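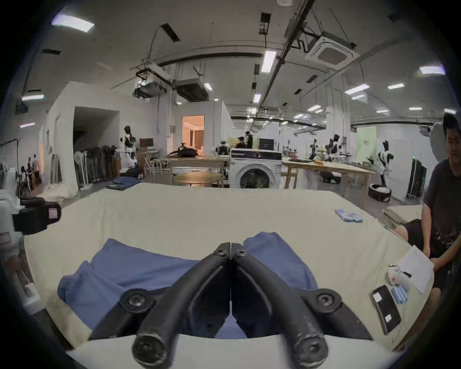 A blue towel on a cloth-covered table. Photo: Cordero

CORDERO TO OPEN SECOND TOWEL AND CLOTHING RETURN SHOP IN PROLTTHORPE

Old towels, T-shirts and bed sheets will be accepted year-round starting in April

MURNCOMBE – Cordero, which collects and resells used household textiles, will open a second return shop in April on the ground floor of the Drulholm building in Proltthorpe. Residents will be able to drop off clean towels, T-shirts, sheets and pillowcases in any condition, including items with holes, stains or missing hems.

The new shop will be open 52 weeks a year. Until now, Proltthorpe households have had to drive to the original shop in Murncombe or wait for the spring collection, when a truck parks behind the library for a single morning.

"People kept asking us why they had to save up a closet full of old towels for one morning in spring," said Valeriano Zabala, founder of Cordero. "Most of them don't have the room. The towels went in the trash, and we would have been glad to take them."

What can be dropped off

The shop will take bath towels, hand towels, washcloths, dish towels, T-shirts, sweatshirts, flat and fitted sheets, pillowcases and cotton tablecloths. Items should be washed and fully dry. They do not need to be ironed. Sets do not need to be complete.

The shop will not take pillows, comforters, mattress pads, carpet, shoes, or anything that has been used with paint, motor oil or solvents. Curtains are accepted at the Murncombe shop only, where there is a longer table for checking them.

There is no charge for drop-off. Each household may bring up to 2 large bags per visit. People who are clearing out a house or closing a rental property should call ahead so that staff can set aside a time.

Where the items go

Cordero sorts everything by hand into three grades. Items in good shape are sold in the shop, folded and priced by size. Items that are worn but sound are sold in mixed bundles to dog groomers, car washes and painters. Cotton that is too thin or torn for either use is cut into wiping cloths and sold by weight.

The Murncombe shop took in 2,000 bags last year. Bath towels were the most common item, followed by T-shirts. Wiping cloths brought in more money than any other product the company sells, and two of its regular buyers have asked for larger orders than the Murncombe shop can fill.

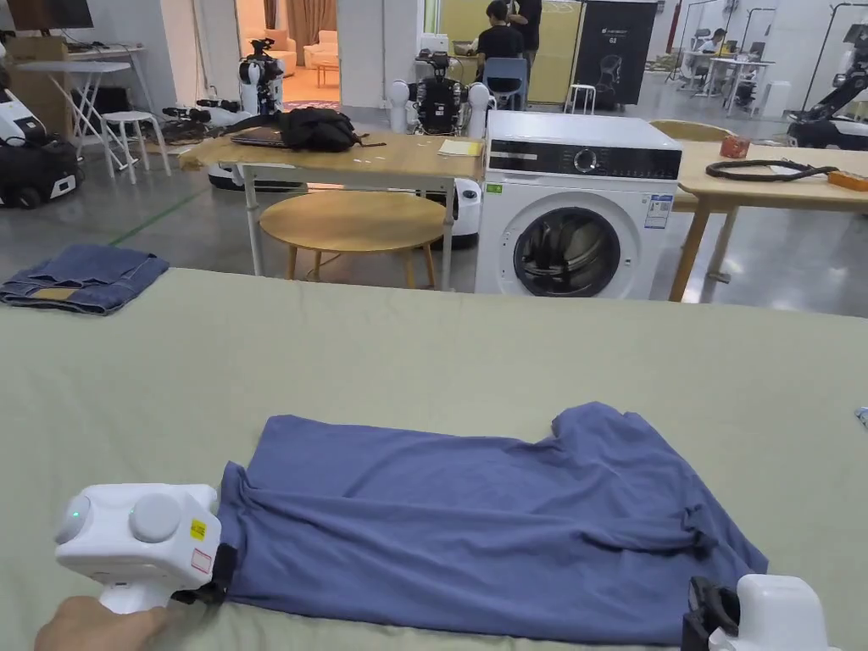

T-shirts have been harder to place than towels. Many carry event names or company logos, and shoppers tend to pass them over even when they are nearly new. Plain shirts in adult sizes sell within a few days. Printed ones mostly go to the cutting room, where the back panel and the sleeves are kept and the printed part is set aside, as heavy ink does not soak up water.

Eirlys Jenkins, who will manage the Proltthorpe shop, has run the sorting room in Murncombe for the past six years. She said the work at the new location will be the same, with one change. Sorting will be done in the front of the shop, where customers can watch it and ask questions.

"A lot of people apologize when they hand over a bag," Jenkins said. "They think we only want the nice things. I'd like them to see that the ratty beach towel gets used too. I would also like them to check the pockets, but towels don't have pockets, so that's more for the sweatshirt people."

Folding and repair sessions

The Drulholm building was last used as a furniture showroom and has stood closed since the showroom moved out. Cordero has leased 440 square feet on the ground floor for the shop, along with a shared back room. Work on the floor and lighting is finished. Shelving and a new counter are still to be put in.

The back room will be used for short evening sessions on simple textile care. The first topics are hemming a frayed towel, turning a worn sheet into pillowcases, getting a musty smell out of stored linens, and folding fitted sheets. Sessions begin at 6:30 p.m. and last an hour. They are free, and tools and thread are provided. Participants should bring their own item to work on.
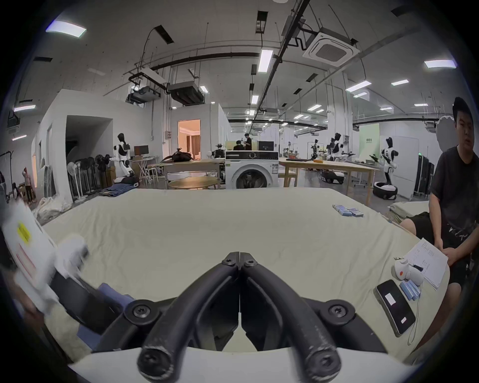 Sign-up for the sessions will be at the shop counter. Places will be given out in the order people ask for them, and anyone who misses a session can be moved to the next one on the same topic. Children may attend with an adult, except for the hemming session, which uses sewing machines.

Jobs

The Proltthorpe shop will have four paid staff, two of them part-time. One part-time post in the cutting room is still open. The job involves standing for most of a shift and lifting bags. Training is given on the cutting machine. Application forms are available at the Murncombe shop and should be returned there.

Hours and parking

The Proltthorpe shop will open at 9 a.m. and close at 5 p.m., with late opening until 7 p.m. on session evenings. Bags should not be left at the door outside these hours. Rain gets into them, and wet cotton cannot be sorted with the rest.

Short-stay parking is available on the north side of the Drulholm building. The rear entrance has a ramp and a wide door, and staff will come out to the car to collect bags on request.

Hours at the Murncombe shop will stay the same. The spring truck collection behind the library will go ahead this year for the last time.

About Cordero

Cordero buys, collects, sorts and resells used household textiles. It is based in Murncombe and is owned by Valeriano Zabala.

Press contact: Eirlys Jenkins, Cordero, Murncombe. Reporters who want to visit the Proltthorpe shop before it opens can arrange a time through the Murncombe counter.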